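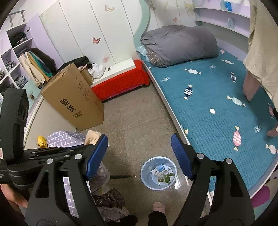 Jaws open over the floor, blue pads angled in toward each other.

Building a hand-held gripper: setup and tuning notes

The pads matter more than the linkage. Ribbed pads hold paper packets and thin plastic well. Glue them, press for 8 hours, then trim flush with a sharp blade.

Pivot pins. Fit all four before tightening any of them. A pin should turn with finger pressure and show no side play. Clean off old grease before adding new. One drop of light oil per pin lasts 600 cycles on our Haltix linkage; after that the arms start to lag.

Jaw alignment. Close the jaws on a strip of paper and pull. If it slides out on one side, shim that pad. Misaligned pads twist soft items on pickup.

Fabric. Fold it at least once before gripping. Single layers slip between the ribs. Grip near the fold and let the rest hang free.
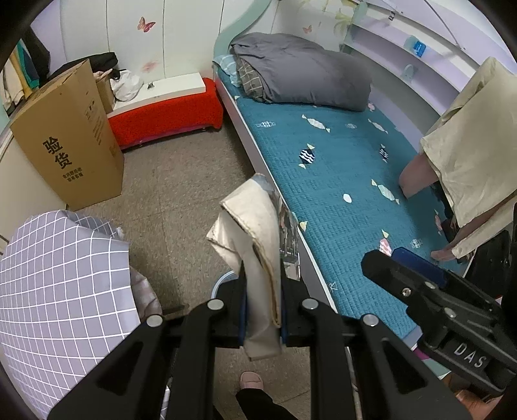
Folded cream-white fabric held upright between the jaws.

Two operators. Agree on who enters the work area first. Keep the second gripper low and to one side.

Practice. Leire Carrasco runs 23 pickups per item before changing anything, and writes down the drops only. Start with packets, then move to cloth.

Storage. Leave the jaws open. Pads stored under pressure take a set.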